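Home
Journal
Reading Lists
About
Contact

On the Orderly Keeping of a Small Bookshelf

4 min read

Readers of this journal will recall that in March the household catalogue was moved out of card boxes and into a proper ledger. The total then stood at 871 volumes, of which 32 were picture books. It is the picture books that concern the present entry, as they have caused more difficulty than all the rest together.

The ordinary shelves in the back room at Burngate follow the rules laid down by my late uncle: author, then title, spines outward, nothing lying on its side. Picture books do not submit to these rules. They are wide, thin and of every height, and the spine is often too narrow to carry a title that can be read from a chair. Mr Willy Dijkstra, with whom I have exchanged letters on the matter for 3 years, maintains that they should be stored by size alone. I have tried this. The result was tidy, and I could find nothing in it.

The question of small shelves

A small two-tier shelf is in my view the right piece of furniture for books in current use. It holds few volumes and so obliges its keeper to choose. Green is a good colour for the purpose, being restful beside bright covers, and a pale green is better than a dark one.

The practice I recommend is to take the books off altogether and lay them on a clear stretch of table, covers upward, before any of them goes back. Books of a similar colour should be brought together at this stage. Dark blue covers are especially easy to confuse with one another, and a small yellow label on the front is a great help. A red or pink cover may be given the lower tier, where it can lean and be seen.
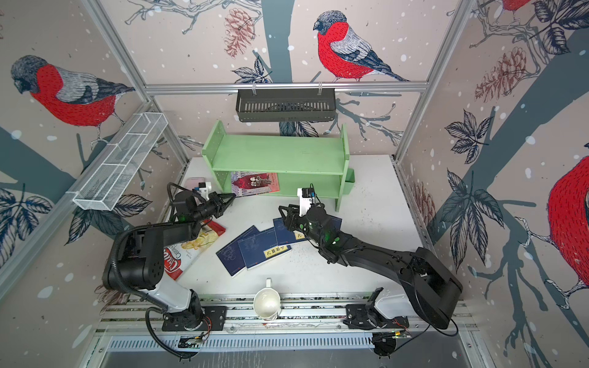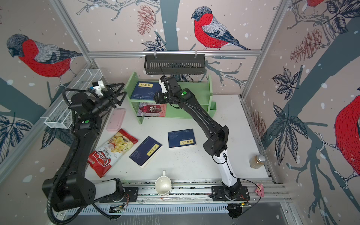 Laying flat or leaning

Mr Kristof Vandenberghe of Wumholm has written to object to any book being laid flat on a shelf. His argument is that the lower volumes in a pile are never read. I accept this for piles, and have amended the house rules so that no pile may be begun on the upper tier. A single book lying flat is another matter and remains permitted. Leaning is allowed on the lower tier only, and a leaning book should be turned a little towards the room.

Small articles such as boxes and cases are to be kept beside the shelf and not on it. I was formerly lax in this respect. At one time the old Oosthuizen shelf on the landing held a sewing tin, two candles and a quantity of string, and the books had been pushed behind them.

Wallpaper

Several correspondents have asked about patterned walls behind bookshelves. I am in favour. Birds and winter branches on a pale ground do no harm to a plain painted shelf, and I find bullfinches agreeable at any season.

The revised list of picture books, with 13 titles marked for rebinding at Nokbridge, will be entered in the ledger once the binder has confirmed his prices.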